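Stukside site: the new arms, your questions

Are jobs going?
No. All 38 of us stay on, same contracts. Hours dont change either.

So what does change?
Less wiping down and putting away, more checking. Breaks still at 11.
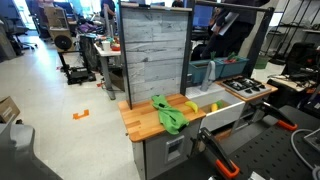
Practice kitchen, both grippers in at the right-hand side. Green cloth on the worktop.

Do I need training?
Yes, one session, paid. Jedent run it. Sign up on the sheet by the lockers.

What if it drops somthing?
Press stop, leave it, ring 200. You won't be blamed.

Can I say no to working next to one?
Talk to your shift lead first. We're still sorting this with Hulon, answer due in January.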